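Chez Drovimport, les mains changent de métier

Il faut arriver tôt à Stamavholm pour comprendre ce que l'on y fait. À sept heures, la cour de Drovimport est encore grise, les quais de déchargement s'ouvrent l'un après l'autre et l'on entend, derrière la grande porte coulissante, le bruit des cartons que l'on éventre au cutter. L'entreprise importe des articles de maison et des jouets, en reconditionne une bonne partie et les réexpédie à des boutiques qui, pour la plupart, n'ont pas la place de stocker quoi que ce soit. On y manie 765 références, du bavoir au service à thé, et chacune a sa façon à elle de glisser, de rouler ou de se coincer au fond d'un bac.

Pendant longtemps, tout cela s'est fait à la main, et se fait d'ailleurs encore beaucoup à la main. Les préparatrices (l'équipe est presque entièrement féminine, sans que personne l'ait jamais vraiment décidé) connaissent leurs rayonnages par cœur. La plus ancienne a vu passer trois systèmes informatiques, deux déménagements et une inondation, et elle raconte volontiers l'inondation.

Le projet Thampi est arrivé en décembre, sans tambour ni trompette, dans un coin de l'atelier où l'on rangeait autrefois les palettes vides. L'idée tient en peu de mots : apprendre à des bras robotisés à saisir des objets qui ne se ressemblent pas. Un robot qui prend toujours la même boîte, cela existe depuis belle lurette. Lui faire prendre une banane, puis une poêle, puis quelque chose de mou et de rayé, c'est une autre affaire, et il y faut de la patience, beaucoup d'essais et des gens qui sachent ce que c'est que d'attraper un objet.

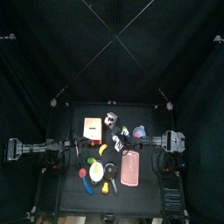 Ces gens, Drovimport les avait déjà. Onze personnes de l'atelier se sont portées candidates pour guider les bras, à raison d'une demi-journée à la fois, et l'on a tiré les premiers tours au sort dans une boîte à biscuits. Le travail consiste à choisir les objets, à les disposer sur la table noire, à conduire les pinces jusqu'à la prise, puis à tout remettre autrement et à recommencer. On a dépassé les 3 000 essais au cours de l'hiver. Les premiers jours, paraît-il, furent longs.

« On croit qu'on ne réfléchit pas quand on prend une assiette, m'explique l'une d'elles en tournant sa cuillère dans un café déjà froid. Et puis il faut le montrer à une machine, et on s'aperçoit qu'on fait dix petites choses avant de la toucher. » Elle dit aussi que son dos va mieux, ces demi-journées-là, et que ses yeux vont moins bien. Le soir, il lui arrive de regarder son égouttoir avec un peu trop d'attention.

Tout le monde ne partage pas cet entrain, et il serait malhonnête de le taire. À la pause, un collègue du quai me demande à quoi rime de former soi-même celui qui prendra la place. La direction a promis par écrit qu'aucun poste ne serait supprimé pendant la durée de Thampi ; le papier est affiché près de la pointeuse, un peu gondolé par l'humidité. Mais un projet se termine, et lui aimerait bien savoir ce que dira le papier suivant. Pour l'heure, on lui répond que les bras seraient destinés aux gestes les plus répétitifs, ceux qui usent les poignets, et que les commandes compliquées resteraient aux équipes. Il hoche la tête et va refermer son quai.

Ce qui a changé, en attendant, se loge dans des détails. Une prime a été négociée pour les heures passées à la table, assez modeste, il faut bien le dire. Les préparatrices assistent désormais à la réunion technique du mardi, où elles se contentaient autrefois d'envoyer un mot. Elles y ont obtenu que l'on revoie la hauteur de leurs propres plans de travail — une vieille demande, qui dormait depuis des années dans un tiroir de l'ancien site de Brurnine.

Vers midi, l'atelier se vide d'un coup et la cantine se remplit de même. On y parle de la neige, d'un mariage, du prix des pneus, et assez peu des robots. L'après-midi, il reste 513 colis à boucler avant le passage du camion, et ceux-là, pour le moment, se ferment encore au ruban adhésif, à deux mains, debout.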